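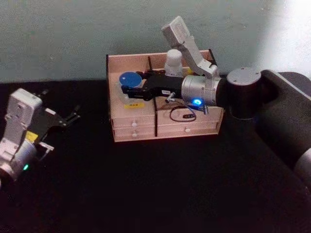
Two-arm cell with a plywood desk organizer on the bench. Photo: Ebony Waaka

Budget for the bench before the arms

The equipment requests are due on 26th March, and I have read enough of them over the years to know what most will look like. One line for the robot, with a quote attached. One line marked "accessories" with a round number beside it. Nothing for the table, the spare cables or the hours of the person who has to keep the thing working.

I think we should turn that form upside down.

Our own lab at Clemau bought its two arms as a pair, and the purchase price was argued over for most of a semester. We got a decent discount. By September we had spent a good part of the discount on things that weren't in the plan: camera brackets, a replacement for a cable that kept catching, a second power supply, and a tabletop that didn't shift when both arms moved at once. None of these cost much alone. Each one meant a new purchase order, and each order took longer than the work it was for.

Take the cable. A wrist-mounted camera needs one, the gripper may need another, and any slack hangs where the work is. If you reach into a box with compartments and drawers, a loop will drape over the edge of it. You can buy proper cable guides and clips. We did in the end, for $30, and it took two weeks to get the order approved.

The second thing I'd change is how we pay for the objects the robots handle. People laugh at this. A wooden organizer with little knobs on the drawers looks like something you bring from home, and usually that is how it arrives. Then it chips, or somebody takes it back, and the replacement has knobs of a different size. Everything you recorded with the first one is now hard to compare with the second. Buy spares on day one, from the same batch, and put them in the budget under their own name.

Ubaldo Grasso runs purchasing for the Flevodeck building and disagrees with me on most of this. His view is that small items belong in a general supplies fund, and that long equipment lists slow down approval for everyone. He has a point about the lists. The last one I sent him ran to four pages. But the supplies fund is empty by spring every year, and that is when the arms are busiest.

The third item is labor, and it is the one I care about most. When Stostel put in its cell, the plan had $1,724 a month for a part-time technician, written in from the start. Our plan had nothing, so the job went to whichever student was nearest. Students graduate. The notes they leave are mixed, and calibration gets done when someone notices it is off.

I would sooner see a department buy one arm with a technician than two without. I know that is easy to say from a lab that already has both arms. Herath went the other way and bought the pair first, with a plan to hire the following year, and the hiring line was cut.

So for this round, my request to the people filling in forms is simple. Write down the bench, the mounts, the cables, the objects and the hours. Add them up. Then go and ask for a quote on the robot with what is left. If the robot no longer fits, ask for a smaller one or wait a year.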